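Unit 2: Wood Grain and What Sellers Claim for It

Reading for this week: the Fekard pamphlet, pages 63 and up. Read it with a pencil in your hand. Much of it is repeated from older trade leaflets, and the leaflets gave no sources either.

What grain is. A tree adds a layer of wood each year. Growth early in the season tends to be lighter in color, later growth darker. Saw through those layers and you get bands. How the bands look depends on the angle of the cut, so two boards from one log can look like different species. Keep that in mind whenever somebody names a wood from across a room.

Claims to be careful with:

"Tight grain means strong wood." Sometimes. In many softwoods, narrow rings do go with denser wood. In oak and ash it often runs the other way, and very slow growth can give a weaker board. The pamphlet states the rule with no species attached.

"Wavy figure shows an old tree." I have not found anyone who can show this. Waves can come from the way the fibers grew or simply from how the saw met the log.

"Dark streaks are heartwood." They may be. They may also be stain, fungus or minerals. Color alone won't settle it.

The Mornano survey is quoted everywhere: 665 boards, sorted by eye, with a high rate of correct answers. Look at who did the sorting. They were told beforehand which species were in the pile – a large hint, and one that buyers don't get.

For discussion: what could you fairly say about a tabletop if its surface was all you had to go on? Light and dark bands, yes. Direction of the streaks, yes. Species, age, strength, price? I would want to see the end grain first.

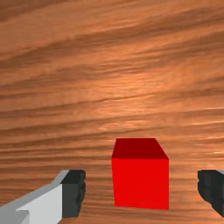 Kadri Vītola objected that end grain is no cure either, as most beginners misread it and then feel twice as sure of themselves. Fair point, and I have no good answer to it. We will use a hand lens in the next session and see how far that gets us.

Bring: one offcut, unlabeled, with the end freshly cut. Write the species on a slip of paper and keep it folded.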